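Home | Studios | Events | Publications | Contact

Tue 26 March

Drirnik opens its harbour studio to the public in Colport

Hello from Colport! I'm Houda Mahrous, I run the Drirnik architecture studio, and I'm very pleased to announce that our new show, The Long Quay, opens next week in the old Ghoneim ropeworks. It runs until September, it's free, and you don't need to book.

The show asks what a working harbour should look like once most of the ships have gone. My students have spent the winter drawing the quay, all 358 metres of it, at a scale big enough to show every mooring ring and drain cover (yes, there was some grumbling about the drain covers). Those drawings now hang in one line down the length of the ropewalk, and you can walk the whole quay indoors with a cup of tea in your hand.

Alongside the drawings you'll find three proposals for the empty customs sheds. One turns them into low-cost workshops, one into housing around a shared yard, and one takes the roofs off and lets the marsh back in – that last one has already started a few arguments in our office, and I hope it starts more.
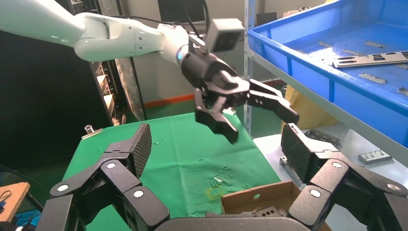 The Ropeworks Talks go with the show, and I've kept them short because I get restless in long ones myself. The first is on repair, and who gets to decide what a building is allowed to become. The second looks at how things get made now, from hand-cut joinery to modern workshops, and what all that means for a town that used to make rope. The last is an open evening where anyone who worked on the quay can come and tell us what we've drawn wrong. Please do!

We're also printing a book of the drawings with our friends at Ledik, in a run of 500 copies. It has a fold-out of the whole quay and a long conversation about tides and damp that I enjoyed far too much. Copies will be on sale at the door, and schools in Colport can ask us for a free one.

If you're writing about the show and would like drawings, a tour or a chat with the students, get in touch through the studio's contact page and I'll get back to you. Mornings are best for tours, when the light comes in along the ropewalk.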